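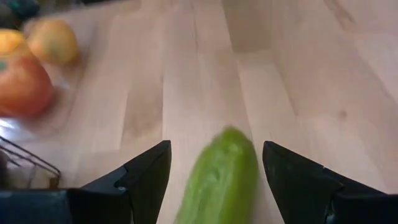

By the Skestine Keypads support desk
Updated June 2018

Membrane keypads and front panels: frequently asked questions

What do you supply?

Custom membrane keypads, printed overlays and silicone rubber keypads for equipment makers. We also stock replacement keypads for the Plallgate line of handheld controllers, both the standard and the sealed versions. Skestine does not make displays or complete enclosures, but we can bond a clear window into the overlay if your display sits behind it.

Can I order just the overlay, without the circuit?

Yes. Many customers already have a board with switches on it and only need the printed front layer. Send us the height of the switches above the board and the depth of the recess in your housing. Overlays are supplied with adhesive on the back unless you ask us to leave it off.

What is the difference between tactile and non-tactile keys?

A tactile key has a metal or formed plastic dome under it and clicks when pressed. A non-tactile key has no dome, so there is very little movement and no click. Non-tactile keypads cost less and are thinner. If your operators wear gloves, or have to look at something else while they press, we suggest tactile.

Polyester or polycarbonate?

Polyester for most jobs. It stands up better to repeated flexing and to common cleaning fluids. Polycarbonate is easier to print and cut in small numbers and is fine for labels and panels with no keys. Whichever you choose, tell us which cleaning products will be used on the panel.

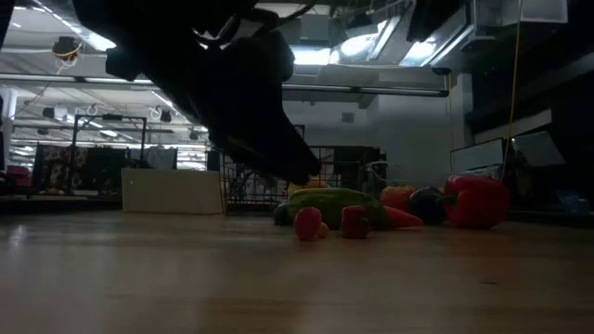

Photo: Weidemann

How does the keypad connect to my board?

The standard connection is a flat tail that plugs into a board-mounted connector. We can fit a female housing to the end of the tail or leave it bare for a clamp-type connector. Please mark the tail exit on your drawing as seen from the front. A drawing that shows it from the back is the most common cause of a rejected sample.

Can the tail be bent?

It can be bent gently, but it must not be creased. Do not fold it where it leaves the keypad body. If the tail has to turn a tight corner inside the enclosure, let us know at the quote stage and we will change the layout.

Do you offer backlighting?

Yes, with LEDs built into the keypad or with a light guide layer behind the graphics. Single indicator LEDs can be added beside any key. Built-in LEDs add thickness, and the recess may need to be deeper than it would be for a plain keypad.

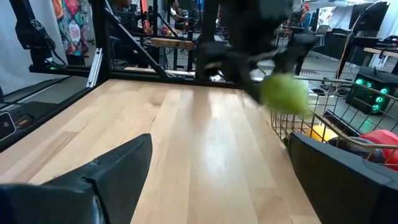
3 min read

What file formats do you accept for artwork?

Vector files are best. PDF, DXF and AI files are all fine. Convert text to outlines or send the fonts with the file. Give colors as Pantone or RAL references, as we can't match a color from a screen or an office printout. If you only have an old keypad and no drawings, send it in and we can measure and redraw it for a fee. Tell us if you need the old part back.

How long does an order take?

Samples take five weeks from approval of the drawing. Repeat orders are quicker, provided nothing on the drawing has changed. The factory closes for part of September for maintenance, so orders due in that month should be placed early.

Is there a tooling charge?

Yes, for the first order of each design. You pay it once. If you change only the printed text, the cutting tool can be used again and you pay for new screens only. Moving a key or the outline means a new tool.

Can you seal a keypad against water?

A membrane keypad is sealed at the front by its nature. The weak points are the edge and the tail exit. We can run a gasket around the edge and bring the tail out through the back, inside the sealed area. The finished rating depends on your housing as well, and we can't certify it for you.
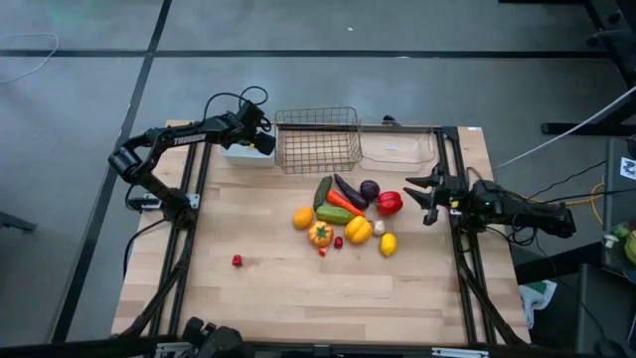 Keypad Buyer's Notes, Issue 5

Do you still supply the Miditine adhesive?

Yes. Miditine is our standard backing for powder-coated and textured surfaces. Clean the panel with isopropyl alcohol and let it dry before you peel the liner. Press firmly from the center outward. The bond takes almost two days to reach full strength, and the panel should not be washed during that time.

Can I reposition an overlay after fitting it?

No. Lifting it will stretch the film and may damage the domes. For hand assembly we can supply a version with locating holes or a split liner.

How should spare keypads be stored?

Flat, in the original packaging, away from direct sunlight and heaters. Do not stack anything heavy on tactile keypads.

What do I need to send for a quote?

A dimensioned sketch, the number of keys, the type of connector and the quantity. Use the quote form on the contact page, or attach your files to an email. For Plallgate replacements, the part number printed on the back of the old keypad is enough.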